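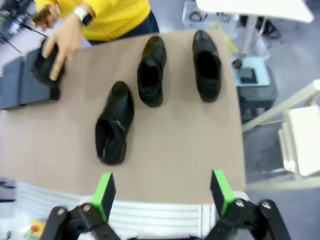 Call for participants: wear trial of leather work footwear

Reference 644
Published 30 June 2018

The Kirberg Footwear Laboratory is recruiting adults for a wear trial of leather shoes intended for indoor work. The trial compares two constructions of sole on the same upper. It is carried out for the manufacturer Seditz and runs until the end of November.

Who can take part

Applicants must be aged 18 or over, live or work in Brellville, and spend most of a normal shift on their feet. Suitable jobs include catering, retail, reception, warehouse picking and hospital portering. Available sizes are 36 to 47 in standard and wide fittings. Half sizes are not available.

Applicants cannot be accepted if they:
- wear prescribed insoles or a brace below the knee
- have had foot or ankle surgery in the past two years
- are required by their employer to wear safety shoes with a toe cap
- are employed by Seditz or a retailer of its products

What is involved

Each participant is issued with two pairs of shoes, marked A and B. Pair A is worn for the first 8 weeks and pair B for the following 8 weeks. Shoes must be worn for at least four shifts a week and should not be worn outside work, except on the journey there and back.

A short diary is completed after each shift. It records hours worn, type of floor, and any rubbing, slipping or pain. Entries may be made on paper or online.

Three visits to the laboratory are required: at the start, at the changeover and at the end. Feet are measured at the first visit. At the second and third, the worn pair is handed in for inspection of the heel, sole edge and lining. Please do not polish, re-heel or glue the shoes during the trial. Wiping with a damp cloth is permitted.

Payment

Participants who complete both periods receive 200 euros. Those who complete only the first receive 100 euros. Bus and tram fares within Brellville are refunded on production of a ticket. Shoes remain the property of the laboratory and are not returned after the final visit.

How to apply

Application forms are available from the laboratory reception or through the Ji participant register. State the reference number, shoe size, occupation and usual shift pattern. Applicants already on the register need only confirm that their details are correct. Places are allocated by size, and a waiting list is kept for each.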